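We use cookies to keep this site running and to remember your preferences. By continuing to browse you accept our cookie policy. Accept | Manage settings

Living with the two-arm bench: what I wish I'd had taped to the wall in April

I've been the wash-and-pack lead at Selholm for 8 years, and for most of that time the smartest thing in my corner of the building was the kettle. Then we got a pair of arms for handling tubs and I had to learn a whole new kind of tidy. A few people from the other site have asked me how we set things up, so I'm putting my tips in one place. They're in no special order (sorry, Nuria, I know you like an order).

Clear the middle, then clear it again. I used to be a terrible one for parking things on a bench. Pen, tape gun, half a sandwich. You can't do that with two arms that both want the same patch of table. We keep the center for the tub being worked on and push everything else out to the sides. If you need your stuff close by, get a trolley and stand it behind you.

Pick one tub and stick with it for a while. We started out with a jumble of sizes from Livness and Benítez because that's what was in the cupboard, and every change meant somebody had to come and fiddle with the settings. Now we do a whole run of one size before we touch another. It's much calmer! Stackable tubs are lovely on a shelf but they cling to each other, so pull them apart by hand before the shift and give each one a twist as you go.

Clear plastic is fussy. Our supervisor, Jacqueline Chauvin, warned me about this and I thought she was being dramatic. A see-through tub on a shiny counter is hard enough for me to spot at six in the morning. A plain, dull-colored top helps, and so does moving any lamp that throws a bright spot right where you're working. I wipe the tubs with a barely damp microfiber cloth and let them air dry in a rack - paper towels leave fluff, and the fluff shows up on everything.

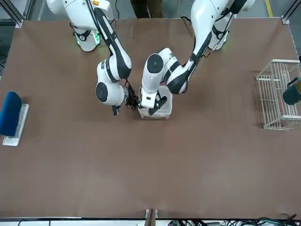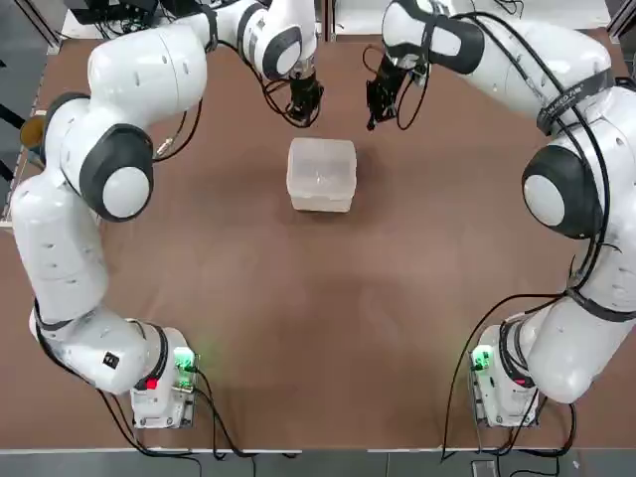
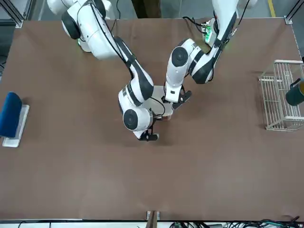

Two arms around one small object, on a brown tabletop.

Wipe the table at the end of every session, even if it looks fine. I do mine with warm water and one small squirt of dish soap in a bucket, wrung out hard, then a dry cloth after. No spray bottles near the arms, please. Hugo Escobar caught me with one in my first week and I have never heard a man say "no" so many times in a row. Spray onto the cloth if you really must, and do it over by the sink.

Cables. Oh, the cables. I won't pretend ours are pretty, but I do have two rules. Anything a person could catch a foot in gets moved before the shift starts, and if you don't know what a cable does you ask before you touch it. Hook-and-loop ties beat zip ties every time, as you can undo them without hunting for scissors. Buy the big bag. Our first bag was 100 and they wandered off to every desk in the building.

Learn where the stop button is with your eyes shut. I mean it. Everyone who joins our corner has to walk up and put a hand on it before they do anything else. And keep your sleeves up and your lanyard off, or tucked right in.

Now the part people really want to know, which is what it's done to the job. I was worried, I'll admit that. There were 4 of us in wash-and-pack before and there are 4 of us now, but the day is a different shape. I used to go home with my thumbs throbbing from handling tubs. These days I spend more of my time checking, sorting out the odd tub that's come to us cracked, and keeping the log. Selma Petek took to it straight away and runs the morning setup. Ynyr Cadwaladr misses the old way and says so, mostly because we used to talk more with our hands busy, and I think he has a point. You stand and watch more than you'd expect, and standing still is harder on the knees than walking about. Get a good mat. Get two if your floor is concrete like ours.

What helped was swapping over. We do up to two hours at the bench and then trade with whoever is on labels, so no one gets glassy-eyed. We also asked for a proper say in what the arms get used for next, and we were given it, though we had to ask more than once.

One for the log: write down the dull stuff. Which tub, which cloth, what time you wiped down, what you moved. We had a puzzling week when things kept going wrong after lunch, and it was only by reading back through my scrawl that Selma noticed the blinds were being opened at noon. Blinds stay shut now. A cheap spiral notebook on a string does the job, with the pen on its own string, tied to something heavy.

If anyone has a good way of getting old label glue off a tub without scratching it, I'm all ears. I've tried cooking oil and a plastic scraper and it sort of works, but then you've got an oily tub to wash.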